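Budgeting for two hand-held grippers - what am I forgetting?
Posted in Small Automation by Dilruba Jayasinghe, 7/4/19

Hi all. I'm putting together a spending plan for a little produce handling project and I'd love a sanity check before I send it up the line. We sort mixed fruit for a farm shop, and the long-term idea is an arm that can move things from a bowl to a tray without bruising them. Before anyone lets me near an arm, though, I want to buy hand-held grippers and record a lot of people picking things up.

My quote from Enlow is $546 per gripper, pads included. Spare pads come separately at $20 a set. A used Trorix arm would come later, maybe October, and I haven't got a firm price on that yet, so please leave it out for now. I have enough for two grippers and some spares if I'm careful (I'm always careful, my boss would tell you TOO careful).
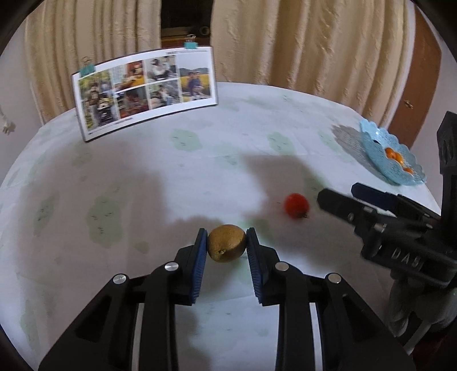
My main worry is pads. The seller has a smooth pad and a ribbed one, and the ribbed one is supposed to be kinder on soft or slippery things, but I can't find anybody who has used both for more than a week. I keep going back to that little brown fruit held between the two jaws, with a ribbed pad touching it on each side. That's pretty much the size and shape I care about most, and tomatoes come right behind it. If the ribbed pads are fine for both, I'd skip the smooth ones and put the money into extra sets. Also, is it silly to buy two grippers at once? I could start with one and see how we get on. And do I need a proper table, or will any old table with a cloth do?

Lucinda Crenshaw
Buy two! I started with one and regretted it by the second week. Half of what you'll want to record is one hand holding something while the other gets ready for the next piece, and you can't do that with one tool. You also end up with a spare when something comes loose, and something will. Check the pivot pins on the linkage when they arrive and ask Enlow whether they sell them singly. Mine wouldn't, so I had to order a full joint kit from Julla for $314, and I'm still a bit sore about it.

On pads, I've used both kinds. Ribbed for anything round, every time. The smooth ones were okay on boxes and useless on plums. I'd get three spare sets to begin with, which is $60 on your prices, so $1,152 all in before shipping. Juice gets down into the ribs, so put a soft brush on the list too - an old toothbrush is fine.

Any table will do as long as it doesn't wobble. I'd think about the cloth, though. A patterned one is good if you want your recordings to look like somebody's real dining room, but it slides around, so clip it underneath. Oh, and budget for fruit! I left it out completely the first time and was paying for tomatoes out of my own purse.

pad_thai_and_plcs
Get the Iwasaki ones, they're better.

Dilruba Jayasinghe
Lucinda, thank you, this is so helpful. I hadn't thought about the pins at all and I've just emailed Enlow to ask. Two grippers it is, with three ribbed sets and no smooth ones. Fruit now has its own line in the spreadsheet (I put it under "consumables" and hope I don't get a phone call).

pad_thai, which Iwasaki model, and do you remember what you paid? I looked at their page and could only find the big ones for mounting on an arm.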